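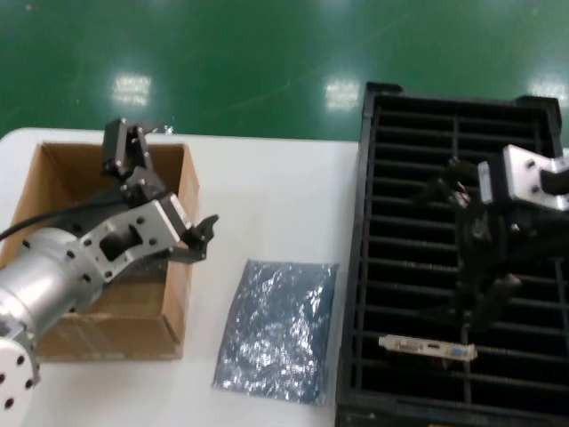
Monthly Walk-Through – Packing Room and Stores, Ateston

Sun 25 February
By Mỹ Quan

1. Exits and aisles
Both doors open fully from inside. The aisle to the rear door was narrowed by a pallet of Gokia cartons. Moved during the visit. OK.

2. Floor
Coating is sound and has kept its gloss. Light scuffs and thin scratches only, no lifting. Small scraps should be picked up at the end of each shift – this was on the August list too.

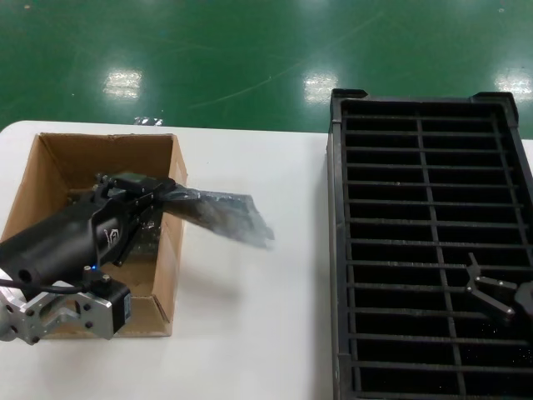
Mats at the sinks curl at one corner. Replace both before the next visit. Action: Hưng Võ.

3. Fire extinguishers
All gauges in the green. The tag on the unit by the office is unsigned for last month. Action: Hưng Võ to check and sign.

4. Racking
Load plates read 2,000 lb per bay. Bay 8 has a bent upright protector. The upright itself is straight. Keep the bay in use, order a new protector from Uvonex.

5. Manual lifting
Cartons over 50 lb need two people or the cart. The notice has faded and can't be read from the scale.
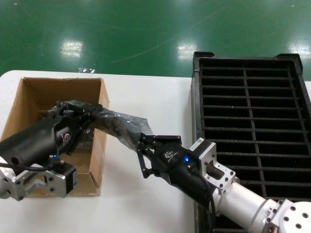

Print a new one in larger type and hang it at eye level. The cart brake holds.

6. First aid
Burn gel is out of date. Eyewash bottles are sealed and in date. Restock gel through the Âu account.

7. Electrical
One extension cord runs under the shelving in stores. Not acceptable as a permanent supply – remove it and ask for an outlet.

Items 2, 3 and 7 stay open.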